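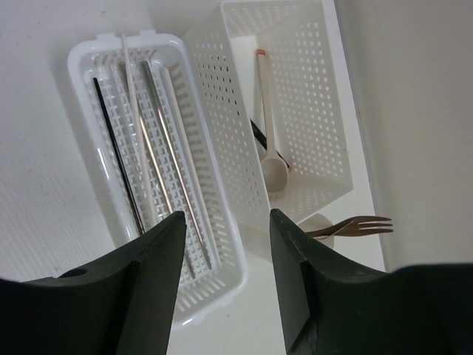

Noodle bench, 6th January

Back on the alkaline noodles after the break, and so happy to be! The sack of Zamudio flour we opened in November is still going and it smells sweet and a bit nutty when you open it up. I wanted a straight run against Candov, same salt, same water, same rest, because the last time we compared them I changed the water halfway through and the notes were useless.

Dough

300 g flour per batch, kansui dissolved in the water first, salt after. Zamudio took the water fast and went to coarse crumbs, pale yellow almost right away. Candov stayed sandy and I really thought I'd measured it wrong (checked, I hadn't). Both bagged, pressed flat with the heel of the hand and left under the towel.

After the rest the Zamudio sheet came through the rollers with hardly any tearing at the edges. Candov needed folding and going back through the widest setting again and again. It did get there in the end, and the finished sheet was lovely – smooth, springy, a tiny bit gray next to the other one.

Dusted with potato starch. Next time less, as the pot got cloudy by the second batch.

Boil

1,500 ml at a hard boil, fresh water for each flour, no salt in the pot. Pulled a strand every so often and bit it. Zamudio went from chalky to perfect to soft in what felt like no time at all. Candov holds much longer, and that could matter a lot for anyone who serves a table at a time.

Strands lifted out cleanly with the long chopsticks, no clumping in either. I rinsed half of each cold to see what the surface did, and the rinsed Candov was the best thing I ate all day. Slippery, bouncy, great chew!
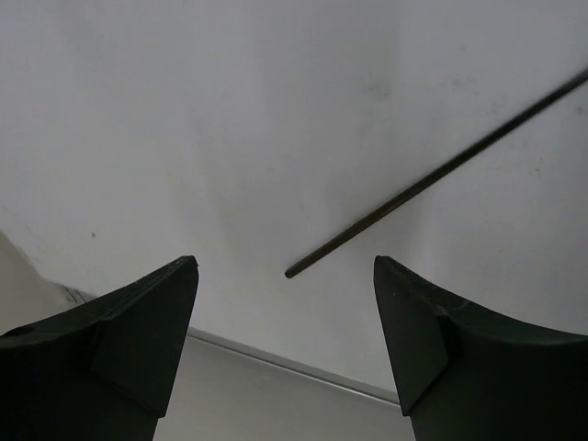

Broth and tasting

Chicken stock from the freezer, plus a spoon of the Sunik soy. Over 200 ml a bowl is too much with thin noodles, they get lost in it. Dry-style with scallion oil suited both flours better.

To do

Blend the two flours half and half.
Try a 5 hour rest against overnight.
Ask Raltesia if the new crop is milled the same way.
Clean the starch out of the roller before it sets hard!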